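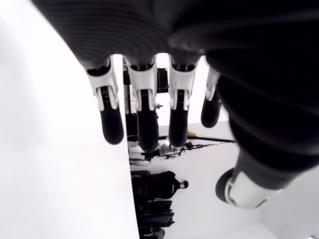
Product import from supplier file stops short, no error shown

Status: Solved
Category: Import / Export
Product: Briduvel Shop, hosted plan
Opened by: garden shop account, September

Hello,

I will try to describe the problem in the order it happened. Please excuse me if some words are not the right ones, English is my second language.

We sell seeds, bulbs and small garden things in a web shop on Briduvel. Our main supplier is Dudás. Every season they send us a price list as a CSV file, and I import it with the function Catalog > Import > Update and add. We have done this for several seasons and it was always fine.

The new file has 2,162 products. I imported it this morning. The progress bar went to the end, the page became green and said "Import finished". There was no warning. But when I compared the shop with the list, 147 products are missing. They are not hidden and not in the trash. I searched by name and by item number, and they do not exist.

What I checked before I wrote here:

The file opens correctly in my spreadsheet program. All rows are there and the columns are straight.
The missing products have a price, a name and a category, the same as the others.
There are no double item numbers.
The limit of our plan is not reached.
I repeated the import in another browser, with the same result.

The separator in the file is a semicolon and the encoding is UTF-8. I can see that the letter á in the supplier name is shown correctly in the shop, so I think the encoding is not guilty.

I need the autumn bulbs online before the newsletter goes out, and most of the missing products are autumn bulbs.

Reply from Briduvel support, 10:40

Thank you for the detailed report. Could you please send the import log? You can find it under Catalog > Import > History, then the small arrow at the right side of the line. Please also tell us if any app is connected to your catalog, for example stock or accounting software.

Reply from the shop, 11:15

The log is attached. It has only a start time, an end time and the word OK, so I am afraid it does not help much.

Two apps are connected. Waser reads our orders for the bookkeeping. Bileleo keeps the stock the same in the web shop and in the cash register. I do not think Waser can change products, it only has permission to read. Bileleo can change the stock number, but I am not sure if it can also delete.

Reply from Briduvel support, 11:50

Please pause Bileleo, then run the import again. If a stock app does not know an item, it can in some cases remove it directly after the import.

Reply from the shop, 13:05

I paused Bileleo (Settings > Sync > Pause) and waited until the status was gray. Then I imported again. The same products are missing. So it is not Bileleo, and I have switched it on again, otherwise the cash register sells things which we no longer have.

I noticed something else. I sorted the missing products by their place in the supplier file, and they are all neighbors. Everything up to row 669 is in the shop. Then comes the hole, and after the hole everything is again in the shop until the last row. I first believed they were mixed, because the shop sorts by name and there they are spread over many pages.

Row 669 itself is a clay pot. It exists in the shop, but its page is very strange. It takes over 2 minutes to open for editing, and the description is enormously long. When I scroll down I can read names of tulips, prices and semicolons. I think my missing products are inside the description of the pot.

Reply from Briduvel support, 13:30

This is very useful. Please open the original file in a plain text editor, not in a spreadsheet program, and copy row 669 into this ticket exactly as it is written.

Reply from the shop, 13:55

I counted without the header row. The line ends like this:

;Clay pot, natural, 4" wide;Pots;in stock

In the older price lists the supplier always wrote "inch" in letters. Now they use the sign. I searched the file for this sign and found it only one more time, at another clay pot, 6" wide. That pot is the last of the missing products.

Reply from Briduvel support, 14:20

We can confirm the cause. In a CSV file the double quote can be used to open and close a text field. Our import reads the first inch sign as an opening quote and then takes everything as one single text until it meets the second one. After that it continues normally. Your spreadsheet program is more tolerant: it accepts a quote as an opening quote only when it stands at the beginning of a field.

Please do the following:

1. Make a copy of the original file.
2. In the copy, replace every " with the word inch. Use the plain text editor.
3. Save as UTF-8.
4. Delete the damaged clay pot from the catalog.
5. Import the corrected copy with Update and add.

We have reported to our developers that the import should show a warning when a field contains line breaks and separators in such a quantity. We cannot promise a date for this.

Reply from the shop, 15:10

It is solved. All the products from the list are in the shop and the clay pot has a normal description again.

One remark for other customers who find this ticket. After step 4 my stock app had an error for the deleted pot, because it still had the old internal number. In Bileleo I had to click Match items again – the button is under the list of errors, not at the top. After this the error was gone and the stock was correct.

I have also written to Dudás and asked them to use the word again in the next price list. They answered quickly and said it was changed by a new program in their office.

You can close the ticket. Thank you for the patience.

Ticket closed by Briduvel support, 15:25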